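Week 6 notes: Frames, grids and other people's conventions
Instructor: Florencia Daza. Lab hours with Jolien Leemans, Saturday morning, coffee not provided.

Where we left off

Last week you all had a planner that could move an arm from A to B without scraping the table. This week we ask where B is, and the mood in the room darkens.

A grasp target is three numbers and a frame. Most of you hand in the three numbers. Your code then picks a frame for you, usually the camera's, and the arm sets off with great confidence toward a spot inside the wall. The planner did nothing wrong. Please stop filing tickets against the planner.

Frames you will meet in the lab

world: fixed to the table. Origin at the corner of the sheet, z up.
base_a, base_b: one for each arm. They do not agree with each other and you should not expect them to.
tool: between the fingertips, not at the last servo. If your gripper always stops one finger length too deep, read this line again.
camera: z points out of the lens. Everyone forgets this once. Some people make a hobby of it.

The transform chain is world to base to tool. Write it down the side of your page before you write any code. In the starter package (Govlow, the branch called salinas) the call is lookup(target, source), in that order. Half the libraries on earth do it the other way round. If you swap them you get the inverse, and near the origin the inverse looks almost right, so you will find out at the far end of the table.

Cell numbers

The task language talks in cells: "put the cube on 7." Your job is a function from cell to world pose. The cell side in the config file is 60 mm, so the center of the first cell along each axis is at 30, the next at 90, the last at 150. People write 60, 120, 180 and land on the lines.
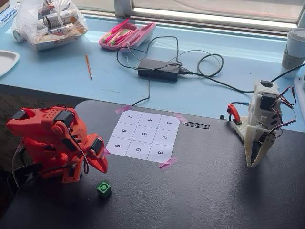 The order of the numbers is a separate headache. Row-major counting is what your fingers will type, and the sheet runs down its columns: 1, 2, 3, then on to 4. So the column index is (n - 1) // 3 and the row index is (n - 1) % 3. Which physical direction "column" grows in depends on which side you are standing on. Pick the world frame's side and stay there, mentally at least.

Test your function with cells 3 and 7. Do not test with 1, 5 and 9. Those sit on the diagonal and come out the same with rows and columns swapped, which is how an entire team last June passed every unit test and no demos.

Two arms, one table

Each arm gets its own planner, and neither planner knows the other exists. We use a lock on cells: request, move, release. The timeout is 200 ms for a request. If you don't get the lock, back off to the home pose and try again. Waiting politely over the cell you want is how you get a deadlock, and a deadlock with two arms looks a lot like two arms thinking hard.

Keep the control loop at 100 Hz. Printing every joint angle inside the loop will bring it down to 54, and I know this from a submission whose author described the result as "smooth."

Homework

1. Write cell_to_world(n) and its inverse. The inverse must return None off the grid, and must not return 9 because 9 was closest.
2. Log the commanded and measured tool position for all the cells, one arm at a time. Plot the error as arrows. If all the arrows point the same way, fix your calibration. If they fan out, check your rotation.
3. Read the Drudar chapter on hand-eye calibration up to the part with the quaternions. Then read the part with the quaternions.

Hand in through Tremeo. It rejects file names with spaces and will not tell you so.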